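**Re: [pakby-knitters] Morach yarn for the winter shawl?**

Hi everyone,

Sorry for going quiet, December has eaten me alive!

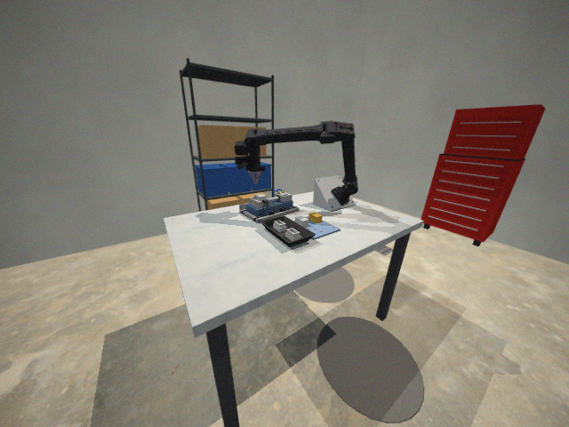 So, the yarn. I did end up ordering the Morach and I'm 14 rows into the border, which means I have opinions (you knew I would). It's softer than the Rana we all used for the spring blankets, and it doesn't split nearly as much, but oh boy does it shed. My black sweater looks like I've been hugging a goat.

> I need 743 yards for the large size and the skeins are 200 each.
> Can I get away with three if I skip the last lace repeat? And
> is the green as yellow as it looks on the website?

Three won't do it, I'm afraid! Even without the last repeat you'd be short on the bind-off, and that stretchy bind-off just gobbles yarn. Get four and make sure the dye lots match. Mine came from 2 different lots and I've had to alternate every other row, which is a pain with all those yarn overs.

The green is more of a moss, by the way, not yellow at all in daylight. Under my kitchen lamp it goes a bit pea soup.

If anybody still has the Jina pattern with the corrected chart, could you send it to the list again? My copy has the old row 9 and I've ripped it out twice now.

Back to the border!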